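Robot Cell Practice Technician (two openings)
Fendex, Zekunstead site
Posted 1/7/24

Fendex writes and maintains working rules for two-arm robot cells. Our customers use them to set up benches, train operators and pass their own internal audits. We are hiring two technicians to run the cells at our Zekunstead site, follow the draft rules as written, and report where they do not hold up in daily work.

Most of the job is done at the bench. You will run short handling tasks with both arms, keep the run log and mark each rule as met, not met or unclear. The current rule set, known in-house as Landeleo, has 100 clauses. It covers clear table space, arm spacing, start and stop checks, and what an operator may do while the arms are powered. 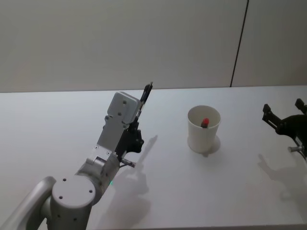 Two-arm bench with a paper cup on the table between the grippers.

What you will do

Run assigned tasks and stop the cell when a clause calls for it.
Check the table before each run and remove anything not on the task sheet.
Record every stop, including the ones you think were unnecessary.
Rewrite unclear clauses in plain English and send them to the rules editor.
Help train new operators in March.

A good part of this year's work is on the section about shared space, where both grippers have to work close to the same object. The old wording gave one minimum distance for all tasks. Operators found it too strict for small items and too loose for tall ones, so the new draft sets the distance by task. 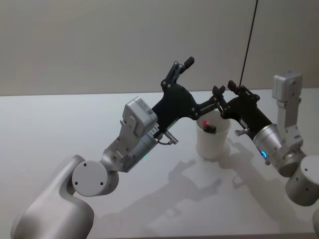 You will test that draft over 700 logged runs, split between the two technicians. The log from the previous draft holds 1,764 entries and will be available to you from your first day. Please expect to spend at least an hour of each shift on written notes.

What we need from you

A high school diploma or equivalent. Experience in a machine shop, lab, test floor or assembly line. Clear handwriting and clear typing. You should be comfortable stopping a run while other people are waiting on it. Programming is useful but not required, and we will teach you the arm controls.

Hours and terms

Day shift, full time, on site. The position starts with a paid training period of 20 working days. Lifting is light. Safety glasses are provided and closed-toe shoes are required.

How to apply

Send a resume and a one-page sample of instructions you have written for someone else, on any subject. Put "Goicoechea bench" in the subject line, as we are also hiring for other teams. Applicants invited to the site will be asked to read one clause, carry out a short task under it, and tell us what they would change.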